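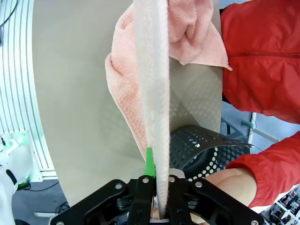

Figure 3. Wrist view during a shared handling task. The gripper holds a white strip of cloth while a person's forearm is close to the fingers.

4.2 Rules for work inside the shared zone

The first version of the operating rules treated the shared zone as a place people should stay out of while the arm was powered. It was copied with few changes from the rules for a fenced cell at Jernska, and it didn't fit cloth handling. Towels snag, strips of fabric fold under themselves, and a person often has to reach in. In the first month operators entered the zone in 342 of the 2,993 logged episodes, and most of those entries broke the written rule. We took this as a fault in the rule.

The revised version, used at both Jernska and Monlow from September, allows a hand or forearm in the zone under four conditions. The arm must be in reduced speed mode. The gripper must be either fully open or already closed on an item, so that no finger is travelling when a hand comes near. The person must have told the operator at the console that they are going in, and must have had a spoken answer. Finally, a second person must be within reach of a stop button. At Monlow the last condition caused some trouble on the late shift, when there were often only two people in the room, and the console operator was allowed to count as the second person if the console stop was within arm's length.

Figure 3 illustrates the case the second condition was written for. The fingers are closed on the strip and a bare forearm reaches towards the gripper from the side, next to a perforated basket. Under the old wording any approach of this kind was a breach. Under the new wording it is allowed provided the other three conditions are met, none of which can be judged from a wrist image alone. For this reason the audit described in Section 4.4 used the console log together with the images.

4.3 Clothing, containers and cables

Clothing was the subject of more comments from operators than anything else in the rules. The draft asked for close-fitting sleeves fastened at the wrist. Several people pointed out that the room at Monlow is cold in the mornings and that they would wear a jacket whatever the rule said. The final text permits outer layers with a gathered or close cuff and forbids open cuffs, scarves, lanyards and hanging drawstrings. Gloves are not allowed unless the item being handled calls for them. Rings and watches are to be taken off before entering the zone - this was already the practice at Jernska but had not been written down.

Containers are covered by a single rule: a basket or tray may be moved by hand only when the gripper is not holding anything that is also in the container. Pulling a basket while the arm holds one end of a towel loads the wrist sideways, and it was the most common cause of protective stops in the Dramani trials. The rule doesn't prevent a person from steadying a container that stays where it is.

Cables on the floor must be bundled and kept clear of the standing positions marked with tape. We considered requiring covered channels throughout, but the stands at Monlow are moved too often for this to be workable. A check of the floor was added to the start-of-shift list instead. It takes a minute or two.

4.4 Audit of compliance

To see whether the revised rules were being followed, we drew 463 episodes with a logged entry from the Prusturon archive and checked each against the four conditions. Two reviewers worked separately on the first 200 and then met to settle differences of reading. Most of these concerned the word "closed". One reviewer had counted a gripper as closed once the fingers touched the cloth, and the other only once the controller reported a hold. We adopted the controller report, and the wording of the rule was changed to match. The remaining episodes were reviewed by Judit Rácz alone.

The condition most often missed was the spoken answer. Operators announced that they were going in but did not always wait for a reply, particularly late in a session. The speed condition was missed least, as the console now refuses to log an entry in full speed mode.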